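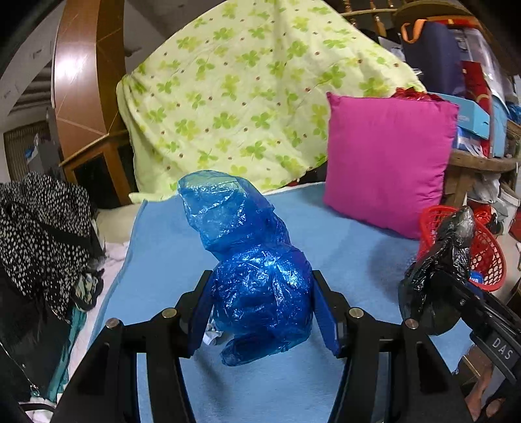 Home Bedding Storage Gift Wrap Sale Help

Search products, e.g. "blanket" Go

Kokier Light Blue Bed Throw

A plain throw in one color, made to lie over a made bed and take daily use. It goes over the quilt or straight on the sheet, and it's big enough to work as a clean surface when you need to sort, fold or wrap things and the table is taken.

The throw measures 160 cm across. It comes in light blue only. The Pawłowska quilt is sold separately, as are cushions and baskets.

Using it as a work surface

Many of our customers wrap small gifts on the bed. The throw gives under your hands, so rounded parcels roll less than they do on a hard table. Smooth it flat first and pull it tight at the corners. Keep tape off the fabric — it lifts the pile when you peel it away.

If you want something you can throw in the wash more often, lay a terry towel on top. The Braltmont bath towel in light blue is a close color match. Its loops hold light plastic wrap in place while you gather and twist the top.

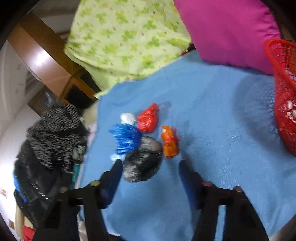

Reading time: 2 min

Blue, red and orange wrap all show up well against light blue, and so does dark gray knitting. Pale paper is harder to spot, so check for scraps before you shake the towel out.

For small shapes, cut the wrap larger than you think you need. Set the item in the middle, bring the sides up, and twist once. A second strip around the middle holds a soft bundle together. Very lumpy items do better wrapped tight all the way around, with the ends tucked under.

Kiltov shiny wrap is sold in packs of 60 sheets. Colors are blue, red and orange, one color to a pack. It creases easily and the creases stay.

Care

Machine wash cold with like colors. Do not bleach. Tumble dry low or hang. Do not iron. Wash the throw and the towel separately the first time, as new terry sheds. Loose fibers from yarn or knitted items come off with a lint roller.

Details

Item number: 542
Width: 160 cm
Length: 198 cm
Color: light blue
In the pack: one throw

Ordering and returns

Orders placed before noon ship the same working day. Unwashed throws can be sent back in their original bag. We can't take back opened packs of wrap. The towel can be returned if the paper band is still on it.

The throw is in stock. A darker blue is planned for July — ask us by email if you'd like a note when it comes in.

Contact us | Shipping | Returns | © Kokier. All rights reserved. | Back to top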